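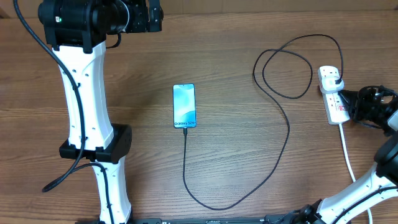
Sigita Dambrauskienė writes that the radio is almost certainly fine, that the stations are fine too, and that the only thing broken is the phone book in between. Her full reply is further down the page, marked as most helpful by the original poster.

Wi-fi radio says "Preset unavailable (145)" on every station unless I pay

magpie_fm

I have a Ramanauskas kitchen radio, the one with the big knob, which cost me $389 at a time when I was evidently richer and stupider. For years it has done one job. I press 1 and get a jazz station from Lisbon, I press 2 and get the ABC, and so on up to 8, which is a Norwegian station my husband put on there as a joke and which we now listen to more than any of the others.

On Saturday I pressed 1 and got "Preset unavailable (145)". Same for all of them. Even the ABC, which is broadcast from a building I can get to on the train.

After some swearing I found an email in my spam from an outfit called Drostum, who I had never heard of, thanking me for being part of the Drostum family. They apparently run the station list for my radio. From now on the list is "Drostum Plus" and costs $2 a month per device. To find out what that gets me I had to register, confirm my email, register the radio, type in a serial number that is printed underneath it in grey on slightly darker grey, and choose three genres I feel passionate about. Then it told me the confirmation code had expired and to start again.

I'm not against paying for radio. I'd happily send the Lisbon people something. But as far as I can tell the Lisbon people don't see any of the $2.

Things I've tried: turning it off and on, factory reset (this wiped the presets, so well done me), moving it closer to the modem, ringing Teleck. Teleck were very polite and sold me nothing, so I assume it isn't them.

Is there any way to get my stations back on this thing without joining the family? I'm comfortable with a menu but not with a soldering iron.

brunswick_dave

Just use your phone mate. Every station has an app. Get a cheap bluetooth speaker, job done. I chucked my wifi radio out years ago and never looked back.

If you want to keep the radio for sentimental reasons see if it has an aux socket.

Reply from magpie_fm: Thanks Dave. The radio was bought so that I could stop using the phone for this, because every time it rang the trumpet solo turned into my sister. It does have an aux socket and I will hold it in reserve.

Reply from brunswick_dave: turn on do not disturb

Reply from magpie_fm: You haven't met my sister.

Sigita Dambrauskienė

Your radio is fine and so are the stations. A wi-fi radio of that age doesn't store an address for each station. It stores a number, and when you press the button it asks the directory company what address goes with that number. Drostum bought the old directory, stopped answering for free, and 145 is what the radio shows when the directory won't answer. It's a phone book that has started charging you to look up people you already know.

There are two ways around it, depending on your firmware. Go to Settings, then System, then Software version. Anything starting with 4 or higher can take addresses directly. If it starts with 3, run the update first. That comes from Ramanauskas and not from Drostum, so it still works without an account. Leave it plugged in while it updates and don't press the knob, however much it looks like it has frozen. Mine sat on a blank screen long enough for me to make a cup of tea and drink it.

After that:

On your computer or phone, open a browser and type in the radio's IP address. You'll find that on the radio under Settings, Network, View settings. The computer has to be on the same wi-fi as the radio. You'll get a very ugly page.

Look for My Streams. If it says Favourites and nothing else, the update hasn't taken and you need to do it again.

Paste in the stream address and give it a name you'll recognise. The name field doesn't like accents. I have opinions about this.

On the radio, go to My Streams, play the station, then hold down the preset button until it beeps.

The stream address isn't the station's website. A lot of public stations list theirs on a help page somewhere, under "other ways to listen" or "listen on your device". For the small ones, email and ask. In my experience whoever answers is delighted that anyone is listening and will tell you more about bitrates than you wanted to know.

Two catches. Some stations only give out https addresses and the older radios can't play those, so you may find one or two of your buttons stay dead. Ask the station if they have a plain http one. Also, if a station changes its address you'll have to change it yourself, which is honestly the service Drostum wants the money for.

The second way is a program called Plallent, which runs on a computer at home and pretends to be the directory. It works, but the computer has to be on whenever you want the radio, and you'll have to change the DNS setting on your modem. I wouldn't bother unless the first way fails.

Reply from magpie_fm: Firmware was 3 something. Updated it, stared at a black screen, did not touch the knob. Seven of the buttons are now working, Lisbon included. The Norwegians are https only. I have written to them.

Reply from magpie_fm: The Norwegians wrote back overnight with a plain address and asked what the weather was like. All buttons restored. Still can't delete my half-finished Drostum account, as it needs the confirmation code.

tin_ear

Wouldn't it be easier to pay the $2? That's less than a coffee. I signed up in October and it's been good, mostly, apart from it forgetting my presets when the card expired.

Also does anyone know if this works on the Ramanauskas bedside model, the one without the knob? Mine has gone back to saying 145 this morning.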